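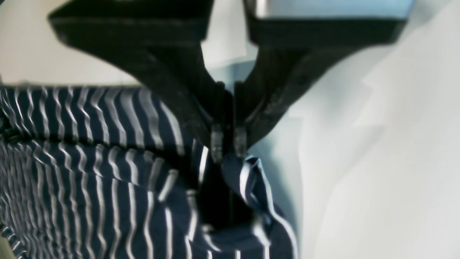 The open day at the Gumede textile hall in Mosville ran on 23/06/2024, and I got there with the second group. Entry was free, but you had to sign in at the desk and leave your bag. Marlene Hollmann took 12 of us through the folding and sorting floor first. Most of the talk was about stripes. A navy cloth with thin white wavy stripes is hard to judge for wrinkles, she told us, and once it is bunched up to a peak the lines curl around the folds and you lose track of which way the fabric runs. Her sorters go by the seams and hems and ignore the pattern.

The hall handles 1342 pieces on a normal shift. Plain whites go to the long tables by the windows and prints go to the back, where the light is stronger. We were allowed to try folding. My stack leaned and had to be done over.

Tshepo Cele runs the mending corner and had a box of Zokimton thread samples out for people to take. He uses the gray on nearly everything dark.

The tour lasted 50 minutes. Parking is behind the building, and the entrance is on the side street, past the loading dock. Coffee was a dollar. The next open day is in November and sign-up is at the front desk.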